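Search notebook entries
Search

Bench notebook, kitchen chores, July

Starting a new page for the pot work. The last page ended with me writing "lid solved" and underlining it, and I would like to take the underline back.

Background, for whoever picks this up. Skenesia wants a yes or no on whether an arm can do the boring half of cooking in a small kitchen: lid off, lid down somewhere sensible, steamer section off, food out, everything back. No chopping, no seasoning. They have been told by somebody's sales deck that this is basically done. I have the deck. It has a lot of slides with the arm already holding the thing.

Agata Sartori set up the logging so that every attempt gets a line whether we like the result or not. That matters more than anything else on this page. Before she did that we were keeping the runs that looked good and calling the others "setup."

Numbers as of this morning: 2,381 attempts logged, 2,011 of them marked as a success by the policy itself. Do not quote the second number to anyone. The self-check on the Reren policy decides it has succeeded when the fingers stop short of fully closed and the arm has gone up. It will pass a run where it lifted a dish towel. Agata went through a batch of 700 by hand and threw out enough that we stopped talking about it over lunch. She is writing up the proper figure and I'm not going to guess at it here.

What a person does with a lid, since I keep having to explain this on calls: you look at it for no time at all, you grab the knob, and if the knob is slippery or hot or turned the wrong way you have already fixed that before you noticed. Then you put the lid down without thinking. My mother-in-law can do it holding a phone. Our arm takes 59 seconds on a good run from home position to lid down, and most of that is it hovering and reconsidering.

9:40. Moved the arm over to the counter and went back to the approach pose. Same Caruso planner as before, no changes to speeds. 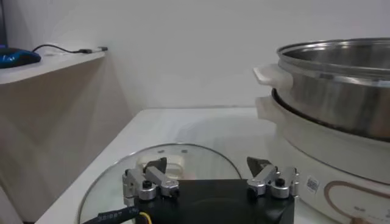
Approach height is still the thing I trust least. The planner wants to come in over the knob with the fingers fully open and then drop, and it picks the drop distance from the depth estimate. Depth on clear glass is bad and always has been: the lid lets the white counter show straight through, and the knob is pale and translucent too, so there is very little in that patch for the sensor to hold on to. The steel steamer is no friend either, standing on the right and mirroring the room. I had the Flaltex people on a call last month saying their depth filter handles "transparent household objects." Their test set was drinking glasses, upright, on a dark mat. I asked what happens on a light counter and got a promise to circle back.

10:15. Tried the cheap fix first, masking tape on the knob. Works much better. Of course it does. If we are allowed to put tape on things then most of housework is solved and I can go home. Took the tape off again. Agata says we should at least log the taped runs as their own set so we can show how much of the trouble is seeing and how much is gripping. Fair point. She made a column for it.

11:00. Gripping is its own problem, by the way. The rectangular knob ought to be easier than a round one because there are flat sides to close on, and it is, provided the fingers come in square to it. When they come in at an angle the knob twists in the pads and the whole lid swings. I watched it swing five times before I moved my coffee. The force setting that holds the lid through a swing is high enough that I would not want to use it on a cheaper lid.

Wrist rotation before closing would fix most of this. Caruso can do it, but it needs to know which way the knob is turned, so we are back to depth and seeing.

11:50. Cable note to self: check the slack on the wrist side before any run with a big rotation. I wrote this same note in the spring.

1:30. Steamer section. Did not get far. The pot has a side handle on the steamer and another on the base right under it, same color, similar shape. A person knows to lift the top one. The policy has no opinion. Twice it went for the lower one, which would mean picking up the cooker with everything in it. I stopped both runs by hand, and both are logged as failures, whatever the self-check thinks.

I also have not seen an answer from anyone on how one arm lifts a steamer by one side. You tilt it. There is water in it. The deck from Skenesia skips this by having the steamer already in the air on slide 14.

2:20. Agata's view, written down because she is usually more generous than I am and I want it on record: she thinks lid removal could be dependable by the end of the year for one known pot in one known spot. I asked about a second pot. She said ask her about the first one again in the fall.

My own view for the Skenesia call. No, it can't do this chore yet. It can do a piece of it, slowly, with a person standing by who could have done it four times over. I would pay for that if the job were dangerous or went on all night. It's rice and vegetables.

Where I might be wrong: the runs are getting less stupid. In the spring it would close on air and then carefully carry the air to the drop spot. I have not seen that in a while. If the curve keeps going I'll come back to this page and cross things out.

To do:
– redo the hand check on another batch, with someone other than me as second reader
– try the wrist rotation with the knob angle typed in by hand, just to see how much it buys
– a lamp from the side for the glass, before we spend money on a sensor
– rewrite the self-check so that a towel fails it
– ask Flaltex again about the light counter, in writing this time

3:45. Lamp from the side helps a little in the morning position and makes it worse in the other one. Leaving the lamp clamped where it is so I can repeat it tomorrow with the blinds down. Please don't move it.

Bench notebook | Contact the lab | Copyright, all rights reserved | Back to top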